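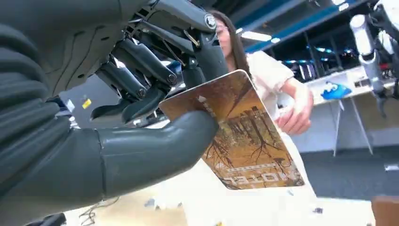 The hand holding a book at the handover table, Fleltemeck open day.

Open day: your questions

Do I need to register?
Yes, please write to Ghassan Tannous before you come. Each group has 22 places.

Where is it?
In our Tinstead workshop, room 348. The entrance is from the parking lot.

Can I give an object to the hand?
Yes, one person at a time. Books with a hard cover are the easiest. Please wait until Fares Azar tells you to start.

May children try it?
From the age of five, together with an adult.

Footer: Fleltemeck, Tinstead | Contact | Back to top
5 comments | 22 shares

Related
Getting to Tinstead
Karabulut demonstration in March
School visits from Gelville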